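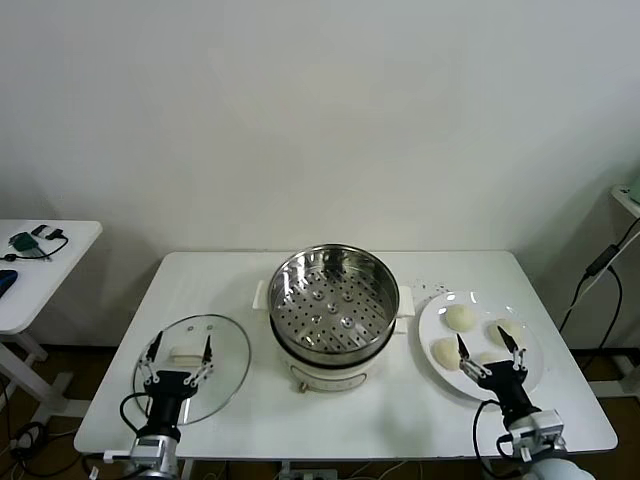 From: Nikau Ashby
To: flunitz-bakers list
Subject: Re: Descaling and hard water (was: buns with yellow spots)

On the list, Bitar wrote:

> We moved to Gullow in April and the water is so hard that the
> kettle had a crust in it after 12 days. I have been making
> steamed buns from the recipe in the list archive and the dough
> is tighter than it used to be. It also takes longer to rise.
> Same flour, same yeast, same bowl. Could it be the water, or
> am I looking in the wrong place? I would rather not buy a
> filter if I don't have to.

It could be the water, but I would check two other things first.

Hard water has a lot of calcium and magnesium in it. Both of them make gluten firmer. A little of that is good for bread. With a lot of it the dough feels stiff, and it can rise more slowly because the gas has to push against something stronger. Very hard water is often alkaline too, and yeast likes things slightly acid. So what you describe fits.

The first thing to check is the temperature of the kitchen. You moved house, and a room that is a few degrees cooler will slow a dough more than any water will. Put a thermometer next to the bowl and leave it there for the whole rise. The second is the yeast. If the jar made the move with you and sat in a warm car, it may be weak. Stir a spoonful into warm water with a pinch of sugar and see if it foams.

If both are fine, do a side by side test. Buy one bottle of plain low-mineral water and make two small doughs on the same afternoon. I use 500 g of flour and split everything down the middle. Keep the water temperature the same for both, and mark the level on the outside of each container with tape. If the bottled one is clearly ahead, you have your answer and it cost you one bottle of water.

I did this when I lived on the east side of Gullow. My tap dough lagged by almost 12 minutes, and it was harder to roll out without springing back. What fixed the rolling was more water in the dough and a longer rest before shaping. I never bought a filter for it. Start with an extra spoonful of water per batch and let the pieces sit under a cloth before you roll them.

A few people will tell you to boil the water and let it cool. That does take out part of the hardness, the part that ends up as crust in your kettle. It leaves the rest behind. Pour it off gently so you don't get the flakes. It is worth trying if you boil a kettle in the morning anyway.

Water softeners of the salt type are a different matter. They swap the calcium for sodium. Dough made with that water can go slack and a bit sticky. If your new place has one under the sink, look for a tap that bypasses it, often the one outdoors or a separate cold tap in the kitchen. 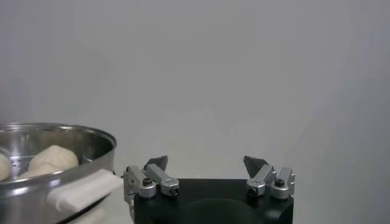

Pultar wrote back off list, and agreed to have it passed on, that the yellow spots in the old subject line are a separate problem from the slow rise. They usually come from baking powder or soda that was not mixed in well, and alkaline water can make them a little worse. Sift the powder with the flour, or knead it in for longer than seems needed. A few drops of white vinegar in the dough water helped in Pultar's kitchen.

I agree with that, though I would go easy on the vinegar. Too much and the dough tears.

On descaling, which was where this thread began: plain white vinegar and water in equal parts, brought up to hot, turned off, and left for an hour. Rinse it well and boil a change of clean water before you cook with it. Citric acid works too and smells less. Check the manual first if the appliance has a heating element you can see, as some makers only want one or the other. Don't scrape at the crust with a knife. If it doesn't all come off, do it again the next day.

The old recipe is message 206 in the archive. There is a corrected version in message 513 with the liquid stated by weight, so use that one. The first gives it in cups, and people have been getting different results from it for years.

Bitar, if you run the two-dough test, please post the numbers with the room temperature. I would like to add them to the water page.

Nikau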